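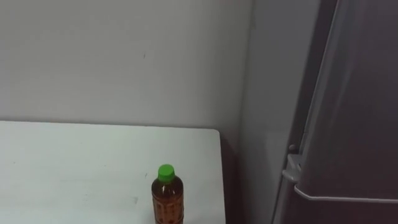

I have been thinking lately about the way we say goodbye on the telephone. My mother could take twenty minutes over it. She would announce that she must go, then remember a cousin's operation, then say she really must go, and by the end you'd had a second conversation, usually better than the first (it was in the "oh, before I forget" part that she told me she was selling the house).

My children don't do this. They ring off as if stepping off a bus, and I am left holding the thing to my ear like a fool. I don't think they love me any less for it! But I do miss the long way out, and I would like to make a small case for it. 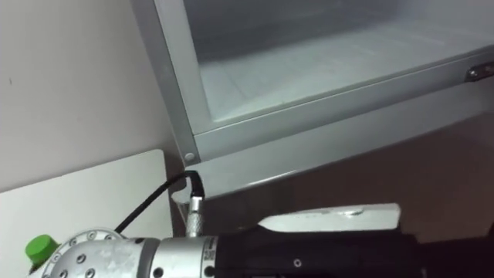 A slow goodbye gives a shy person time. Plenty of us can't say the important thing at the start, or when asked, and need to feel the door closing before we dare. It's a bit like trying to see into something through a frosty panel, where you make out a few faint ridges and have to guess at the rest, and a person can be like that for a whole call until the last two minutes.

So in March I started ringing my old friend Busisiwe Pretorius with no news whatever, and we are dreadful at finishing. I recommend it.

Search this site Go

Comments

Bheki Mofokeng
My gran said bye 84 times a call. Miss her.

Zinash Abera
Rang my dad after reading this, and we were still saying goodbye when the rice burned.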